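Home / Kits / Dark Rides / Skeltgate

Skeltgate Haunted Ride Model Kit, by Kidanico 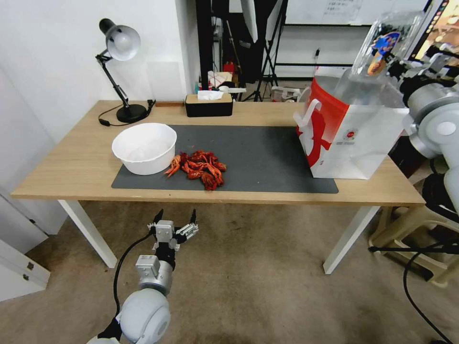

About the kit

If you grew up riding dark rides, you already know the feeling we're after with this one. You climb into a little car with a lap bar that never quite fits, the doors bang open in front of you, and for the next few minutes you have no idea which way you'll be facing. Skeltgate is our tabletop version of that feeling: a working model of a haunted gatehouse ride, with a track that runs through seven scenes and cars that really do turn to face each one as they go by.

It's the biggest kit Kidanico has made, and it has been on the workbench longer than any of us would like to admit. Ravinder Després, who designed our teacups and the old log flume before that, started sketching the track layout back when we were still packing orders in the hallway. He wanted a ride that would be fun to build even for people who have never touched a model railroad, and that would still hold up when a real park fan bent down and looked in through the windows. We think he pulled it off, and the folks who built the test kits for us seem to think so too, although one of them did glue the front doors shut on the first evening.

Skeltgate isn't a copy of any one ride. There's a bit of boardwalk ghost train in it, and a good helping of the big storybook rides from the famous parks, and a staircase scene that Ravinder says came from a bad dream. We wrote a short history for the gatehouse and it's printed in the front of the manual, so you can read it aloud to whoever is helping you sort parts.

Price: $200
Skill level: Intermediate
Scenes: Seven
Cars included: 2
Parts: Around 350
Power: Plidon drive unit, included
Glue: Needed for the facade and roof only, not included
Status: In stock

What's in the box

The box is heavy for its size, so have someone take the other end if you're carrying it up stairs. Inside you'll find:

The gatehouse shell, in flat wood panels, pre-cut
Track sections and turntable plates for the full loop
Two ride cars, with riders in three different poses of alarm
The Plidon drive unit and its power cord
Scene backdrops, printed on heavy card
Figures and props for all seven scenes, bagged by scene
A string of warm lights for the facade and a string of green ones for indoors
The manual, with the story of the gatehouse at the front
A sheet of spare clips, which you will be glad of

Paint isn't in the box. The panels look nice bare, and plenty of our customers leave them that way, but if you'd like a properly gloomy gatehouse then ordinary craft paint from any hobby store works well. Thin coats are best. The panels are cut to fit snugly, and a thick layer on the tabs makes them hard to push home.

The seven scenes

We've tried hard not to give everything away, but people do ask, and a few of you like to know what you're getting before you spend this kind of money. Fair enough!

The Toll Arch. Your cars leave the loading platform and pass under the gate, where the toll keeper leans out with his hand open. His arm is on a simple cam and swings as the car goes by.

The Long Hall. A straight run with portraits on both sides. Tilt your head and the faces change. They're printed on ridged card, the same old trick as a cereal box prize, and we never get tired of it.

The Kitchen. Lots of small props in this one, and the fiddliest part of the build. Take your time with the hanging pans.

The Staircase. Ravinder's bad dream. The car turns backward as it passes and the stairs appear to go on much too far, thanks to a pair of small mirrors.

The Library. A quieter scene, with a single reader in a chair whose book never stays open. We put it in to give the riders a rest.

The Bell Room. There is a real bell. You can leave the clapper out if you share a wall with anyone, and the manual shows you how.

The Last Door. We'll let you find out.

How the ride works

Each car sits on a round plate, and under the plate is a peg that follows a groove in the track. Where the groove bends, the car turns. That's all there is to it, really, and it's close in spirit to how some of the old park rides aimed their cars before computers got involved. The Plidon unit pulls a drive belt around the loop at a slow, steady pace, and both cars clip to the belt so they always stay the same distance apart. You won't ever get a pileup in the Library.

There's a speed dial on the back of the unit. Low is what we think of as show speed. High is good for finding out whether you've seated a track section properly, and children seem to prefer it.

Because the grooves are part of the track plates, you can't change the order of the turns, but you can swap the scenes around as much as you like. The backdrops drop into slots and lift straight out. One of our test builders turned the whole thing into a winter ride with cotton snow and put the toll keeper in a red hat, and it looked wonderful.

Building it

Most people take several evenings. The manual is split so that each scene is its own sitting, and you end each one with something that works, so it's easy to stop and come back. We'd suggest building the track loop first and letting the cars run on it for a while before you put any walls up. It's a lovely thing to watch, and if there's a sticky spot you'll find it while you can still get your fingers in.

The roof lifts off in one piece. Please don't glue it down, however tempting that is. You'll want to get back in there to straighten a figure or rescue a rider, and the drive belt should be checked once in a while for dust and pet hair.

You'll need a craft knife, a small screwdriver, wood glue and a pair of tweezers. A good lamp helps a great deal in the Kitchen.

Add-ons and spare parts

Shojaei, the small studio that sculpted our riders, has made a set of extra guests for the loading platform: a family with balloons, a bored teenager, a ride operator in a long coat and a grandfather who has clearly changed his mind. They come unpainted and are sold separately on our figures page.

Replacement belts, light strings and track plates are always available, and we keep parts for every kit we've ever sold, right back to the teacups. If you lose something small, just write to us with the part letter from the back of the manual. For little things we usually drop it in the mail at no charge.

A sound box for the facade, with creaks and organ music, is in the works. We're hoping to have it ready in September. It will plug into the spare socket on the Plidon unit, so there's no need to wait for it before you start building.

Questions we get a lot

Is it all right for kids? With a grown-up helping, yes. The building involves a knife and some very small parts, so it isn't for toddlers. Running the finished ride is fine for anyone who can be trusted around a bell.

Can I run more than two cars? The belt has clips for two, and we'd ask you to leave it at that. Ravinder has tried more at home and had to replace the belt.

Does it connect to the teacups or the log flume? The bases line up and the paths match, so they'll sit side by side as one park. They don't share power, though. Each ride has its own cord.

Is it loud? The drive unit makes a soft hum, a bit like a fish tank. The bell is another matter.

Can I see one running before I buy? We have a finished Skeltgate in the front window of our shop, and we'll happily lift the roof for you if you come in and ask.

Shipping and returns

The first run was 350 kits and the second is boxed and ready to go. We ship within a few days of your order, and you'll get an email with tracking once it leaves us. If you open the box and decide it's more than you want to take on, send it back with the scene bags still sealed and we'll refund the price of the kit. If anything arrives bent or missing, tell us which part and we'll send another.

Page last updated 1 May 2023

Add to cart
Add to wish list
Download the manual
See all dark ride kits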